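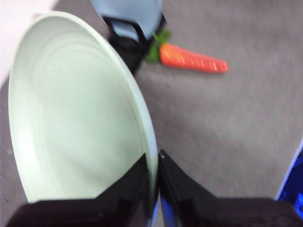 Every few months somebody tells me to get rid of my mismatched plates and buy a matching set. The latest was my neighbor Nazma Dissanayake, who had just spent 83 dollars on a boxed set from Ollton and wanted company. I'm not convinced. Take a plain mint-green plate with a matte finish, a raised rim and a flat middle. It holds toast. It holds rice and whatever goes on the rice. I have yet to hear what it would do better with seven relatives the same color sitting under it.

The argument for sets is that they stack well and look calm on a shelf. Fine. But how long does that last? Somebody drops a plate in November, the maker has moved on to a new shade, and now you own an incomplete set, a sadder thing than a pile of odd plates. Nazma's is already down 3 bowls.

Josefien Cuypers, who writes the household column in our local paper, says matching dishes make people sit down to dinner more often. I would like to see the evidence. In my house people sit down when the food is ready and wander off when it's gone, and I doubt any of them could tell you what color they ate from.

I also distrust the word "timeless," which was printed on Nazma's box. Pale green will look dated one day, and so will white. Buy one plate you like. If you still like it in a year, buy another, and it doesn't have to be green.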